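Brovdale Equipment Reuse Project
Progress report to the Insaurralde Fund, second period
Prepared by Irina Chiriac, November 2019

1. Scope of this report

This report covers intake, teardown and parts recovery of desktop computers at the Brovdale workshop. Outgoing deliveries to Sostbridge are reported separately by Gisela Zúñiga and are mentioned only where they affect stock.

2. Intake

The workshop received 52 desktop units in the period. One was returned to the donor at the donor's request. The remaining 51 were logged and tagged. Donor paperwork was complete for all of them except the Braltonis lot, for which the asset list arrived late and had to be matched against our own log by hand. Oriana Aravena completed the matching. No discrepancies remain open.

3. Teardown procedure

The procedure was revised once. Under the old version, the hard drive was removed last, after memory and expansion cards. Drives are now released first and go directly to the wipe queue, so that storage media spend as little time as possible on the open bench. The remaining order is: data and power cables, memory, expansion cards, processor, power supply.

Cable routing is the main source of delay. In the tower cases the bundles pass over the board close to the drive bay, and the thin leads to the front panel are easily caught when a caddy is drawn out.
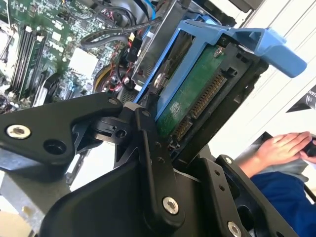
Plastic drive caddies are kept with the case and are not counted as recovered parts. Replacement caddies are hard to source for older models, and a case without them is difficult to place. Cracked caddies are noted on the tag. Screws are sorted by thread and bagged with the unit number until the case is either rebuilt or sent for metal recycling.

4. Parts recovery

Of the 51 units logged, 22 have been fully stripped and their parts tested. The others are in storage or partway through the procedure. Memory had the lowest rejection rate. Power supplies had the highest, mostly on fan noise, and Maximiliano Fuentealba has proposed a load test to replace the current listening check -- a decision is expected before the next report.

Processors are removed only where the board has failed test or the unit is assigned for parts. Each one goes into a clamshell, and the retention lever on the empty socket is to be left in place. Boards with bent contacts are set aside and do not return to stock.

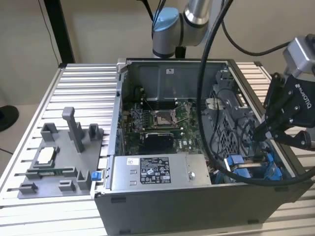
Power supply labels are transcribed before the unit leaves the case, with model number, rated output and date code entered in the log. Two entries in the first period had the input and output ratings reversed. The log form now has separate fields for each.

5. Bench and storage

Cases are worked on their side with the side panel off. Panels are stored upright in the rack by the door and carry the same tag as the case. The rack is near capacity, and a second one has been priced but not ordered.

6. Spending

Spending for the period was $2,050, against bags, labels, driver bits, thermal compound and one replacement anti-static mat. No equipment over the approval limit was bought. Receipts are held by Nest Probert and can be sent on request.

7. Next period

Work to be finished by the end of February:
Teardown of the remaining logged units
Decision on the power supply load test
Second panel rack, if approved
Written cable release instructions for tower cases, with the front panel leads treated as a separate step

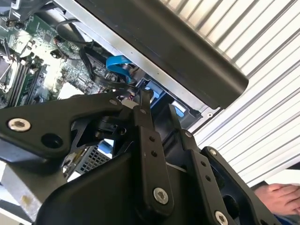
Page last changed: I. Chiriac, rev. 2

Appendix: notes on the log

Unit numbers run in order of intake and are not reused. A unit returned to its donor keeps its number and is marked closed. Memory is logged by module, with the slot position recorded at removal -- this was added after a fault on one board was first put down to a bad module. Capacitors are checked by eye for swelling or leakage, and the result is entered under board condition as pass, doubtful or fail. Doubtful boards are powered up once before a decision is made.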